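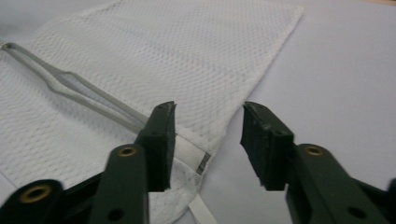

3.2 Materials

Mesh goods were chosen for the second part of the study because their behavior on a table is difficult to predict. A woven cotton towel keeps a fold when it is pressed by hand, but a net of fine threads tends to open again, and its edge gathers into small creases. For this reason the condition of the edge was noted separately from the condition of the surface.

The laundry bags were bought from two sellers, Pleso and Gavutent, in December. All of them are white and close with a zipper. Before the first trial each bag was washed one time at 40 degrees and dried flat, without ironing. Tags and tapes were left in place, as a household would normally leave them.

Small tools, among them plastic tweezers, were also available on the table. They were allowed for picking up a thread or a short strip, but not for pulling the zipper.

3.3 Opening and closing the bag

The zipper is the part of the bag on which the most time is spent. The tape is stiff and the mesh around it is soft, so when the pull is moved the whole bag wants to follow. It is therefore necessary to hold the closed end of the zipper while the pull travels, and the best place to hold is the binding, where the fabric is thicker (Figure 2).
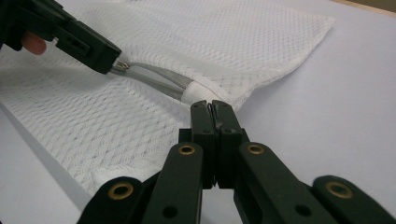 Figure 2. White mesh laundry bag on the table, with the metal zipper pull held at one end of the tape and the white binding at the other.

In total 400 closings were recorded. A closing was accepted when the pull reached the end of the tape and no thread of the mesh was caught between the teeth. Caught threads appeared mostly in the last 2 cm of the travel — the same region which Sjöberg bags, used in our pilot, protect with a small elastic cover. In nine cases the bag was damaged and had to be replaced. These cases are kept in the tables but are not included in the mean closing time.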